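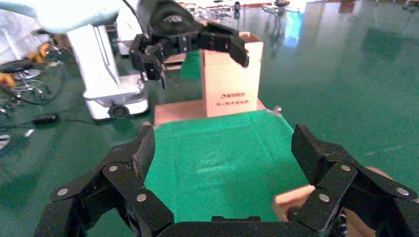 Wrist view, right hand, box at the far edge of the table.

3/28/24, gripper comparison, Pugh bench

Okay, so I finally got to put the black linked fingers up against the plain parallel jaws, same green cloth, same kind of job! I'm calling the linked ones Hotik and the parallel ones Pilla in the logs, as before. Speed cap is 36 percent for both.

Hotik first. I love how the fingers wrap, but my closing force is still a guess, and the left hand lags the right by almost 19 ms (it was worse in February). I've put both on the new Grorkton controller settings, file 6, and lowered the current limit on the left.
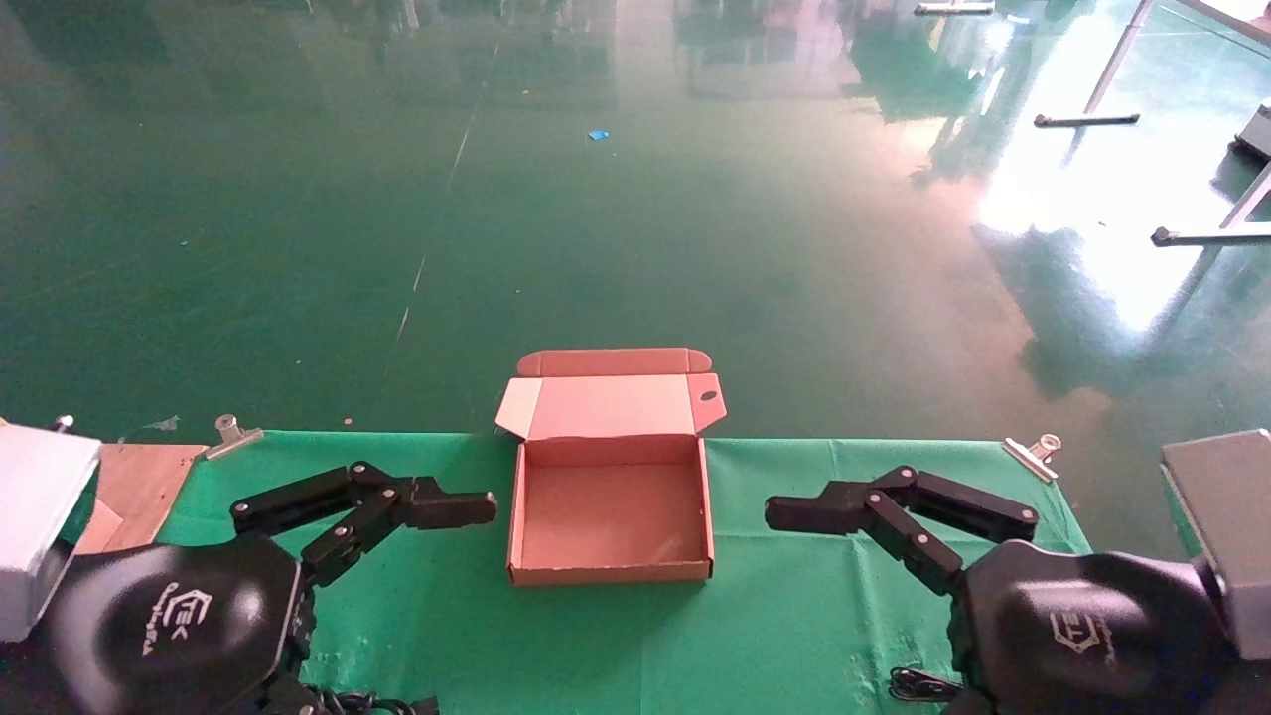
Emrys Wogan thinks the lag is all in the bus and wants me to swap the left and right cables before I touch the gains again. Fair enough, that's first on the list tomorrow.

Pilla is so much easier to drive, I have to say. Two flat fingers, one number to send, done.

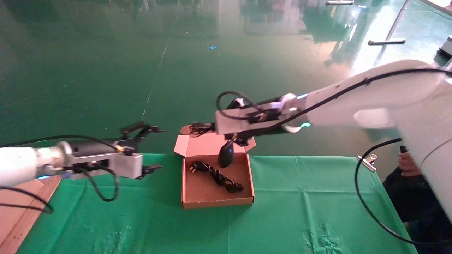 What I miss with it is any give at all, so anything rounded needs a decent approach angle or I end up fiddling with the wrist forever. Going to try softer pads, and log at 3000 samples per run so the two sets line up.

To do: cable swap, pads, rename the old logs.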